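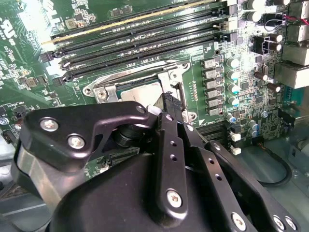
4. Recording the processor placement trials

Use this section to repeat the placement study on the Dranimen bench. It assumes the arm is mounted and the Stoica control software is running. Allow 3 hours for a full set.

Print this page | E-mail this page

4.1 Before a set

1. Turn off power to the computer under test and unplug it.
2. Fix the chassis to the bench so it cannot slide.
3. Open the socket lever and the load plate all the way.
4. Start a new log and enter your initials.

CAUTION: Keep the fingertips off the socket contacts. A bent contact ends the set.

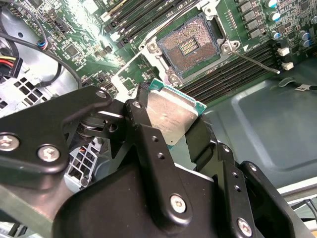
The chip should be gripped by its two side edges only. If it tilts during the approach, stop the arm above the socket and correct the angle by hand control. Do not try to level the chip by pressing it against the socket.

4.2 Running a trial

5. Start the wrist camera recording, then release the arm brake.
6. Match the corner triangle on the chip to the mark on the socket.
7. Lower the chip straight down at the slow speed setting.
8. Open the fingers and back away along the same line.
9. Mark the trial as placed, dropped or stopped.

Note: A set is 43 trials. Log stopped trials too. Catinca Bratu's first analysis left them out, and the placement rate came out too high.

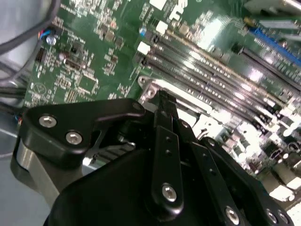 CAMERA VIEW AND LIGHTING

Glare on the board was the main cause of poor position estimates in the August sets. Of 178 trials, 14 were thrown out for this reason. Dim the bench lamp until the printed markings near the socket can be read in the live view, then leave it alone for the rest of the set. Changing the light partway through means starting a new log.

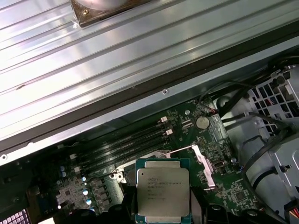

Figure 4-3. Xeon processor held between the fingers at the open socket.

Send finished logs to Wenche Solheim with the lamp setting in the notes field. For fingertip replacement, see Section 6.

Print this page | E-mail this page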